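Drandesley clothes swap gets its hall back, and I get my Saturdays' worth of jumpers

2023-08-04

If you've lived in Drandesley for more than one winter you'll know the clothes swap. It used to be in the old hall on Nolte Street, up the ramp and past the piano, and it ran on the first weekend of every month until the roof started leaking in January and the council taped the doors shut. Well, I'm very pleased to tell you it's coming back. The roof is done, the keys have been handed over, and the first swap in 7 months is on this weekend from ten until two.

I went along to the set-up night to have a sticky beak, fully intending to stay for a quick chat and a photo of the new ceiling. I stayed three hours and came home with a coat. (It's a good coat. I needed a coat.)

For anyone new to town, the swap works like this. You bring clean clothes you don't wear any more, you get a token for each thing you hand over, and you spend your tokens on whatever takes your fancy. No money changes hands except for the gold coin at the door, and that goes on tea, milk and the power bill. Kids' clothes are free, full stop, tokens or no tokens. School uniforms are on the rack by the stage and they go fast, so if you're after the green polo in a size eight I'd get there when the doors open.

Saranya Varghese has been running it for six years now, ever since she moved up from the coast with two small boys who grew out of everything by the time she'd unpacked. She told me she'd been getting messages all through the closure.

"People would stop me at the servo," she said. "They'd have bags in the boot. One lady had been driving around with the same four bags since summer and she asked if she could just give them to me right there next to the petrol pump. So I took them, and then I had to find somewhere to put them."

Somewhere turned out to be her garage, and her sister's garage, and for a little while the back of the Noltari Bakery, where I can report that a pair of men's cords will pick up a very nice smell of cinnamon if you leave them near the ovens for a month. At last count there were 196 bags waiting to be sorted. I saw them on the floor of the hall and I believe it. You could hardly get to the kitchen.

The roof itself has been a bit of a saga, and I won't drag you through all of it because I've written about it enough already and I know some of you are sick of hearing the word flashing. The short version is that the first quote was for a patch, the patch wouldn't hold, and the second quote was for the whole western side. The work was meant to take five weeks and took closer to eleven. There's new insulation up there too, which the tai chi group will be happy about, and the two heaters that used to trip the switch have been rewired so you can have them both on at once — luxury!

Josphat Koech, who led the crew on the job, came by on the set-up night to sort out a sticky window and got talked into carrying tables. He said the old timber under the iron was in better nick than he'd expected.

"We thought we'd be pulling out most of it," he told me. "In the end we replaced maybe a third. Whoever built it used good wood and they used plenty of it."

He also found a newspaper stuffed in the wall, a tobacco tin and a single child's shoe, and all three are going in the glass cabinet near the front door once somebody finds the key to the glass cabinet. If you have the key to the glass cabinet, please ring the hall.

Now, a few things have changed, so have a read before you turn up with a ute load.

There's a limit of 40 items per household this time. That's only for the first swap, while they work through the backlog, and it'll be looked at again next month. Saranya asked me to say it nicely, so I'm saying it nicely.

Winter woollies are very welcome. Coats, jumpers, scarves, thick socks that still have their heels. Summer things can wait until October if you've got the room at home, but nobody will turn you away for a pair of shorts.

No pillows, no doonas, no underwear unless it's still in the packet. Shoes are fine if they're a pair and the soles aren't flapping.

And please, please check the pockets. On set-up night we found a hearing aid battery, a fair bit of loose change, a shopping list that said only "ham", and somebody's spare house key on a pink ribbon. The key is at the library desk. You'll have to describe the ribbon properly, so I probably shouldn't have told you it was pink.

I had a go at clearing out my own cupboards the night after, figuring I could hardly write this up and then turn up empty handed. It's harder than it looks, isn't it? I did fine with the work shirts. I did fine with the jeans I've been keeping for a thinner year. Then I got to the woollens and everything slowed right down, because every one of them seemed to have a story, and I ended up sitting on the floor with a cup of tea going through them one by one.
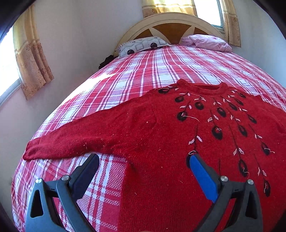 My rule, in the end, was that if I hadn't worn it through last winter or this one, it went in the bag. I broke the rule twice. I'm not going to tell you which two, because my mother reads this page and one of them was a present.

If you've got knits with holes in them, don't bin them. The mending table is back as well, over by the kitchen hatch, and they'll show you how to do a darn or a patch while you wait. Bring your own wool if you want it to match. They've got a big basket of odds and ends if you don't mind a bit of a surprise on your elbow, and I've got a grey cardigan with an orange elbow that gets more compliments than anything else I own. Moth holes are fine to bring in too, but put the jumper in the freezer for a few days first, in a sealed bag, so you're not sharing the moths around.

Anything that's past mending will be cut up for rags, and the men's shed has put its hand up for the lot. Whatever's still on the racks at closing time gets boxed up for next month. In past years the leftovers went down to the city on the Enditico truck, but that run has stopped, so the hall's looking for someone with a van who heads down that way now and then. Even once every couple of months would help. There's petrol money.

I asked Saranya how many people she's expecting and she pulled a face. A normal swap before the closure would get roughly 200 through the door, and she reckons this one could be a good bit bigger if the weather stays dry. Parking behind the hall is limited and half of it still has scaffolding planks stacked on it, so walk if you can, or use the gravel next to the tennis courts. Not the bowls club. The bowls club has asked me to put that in and I've known them long enough to do what they ask.

Morning tea is a plate-to-share sort of thing. Scones are covered. Slices are covered. When I left there were no sandwiches on the list at all, so if you were wondering what to bring, there's your answer.

They could also use a few more hands for the pack-up from two o'clock, mostly folding trestles and sweeping. You don't have to book in for it, just stick around. Bags can be dropped off at the side door from half past eight, and if you can't get there on the day, ring the hall and somebody will pick yours up, so long as you're on the town side of the river.

The new ceiling is white, by the way. I did get my photo of it in the end, and it looks exactly like a white ceiling, so I've left it out.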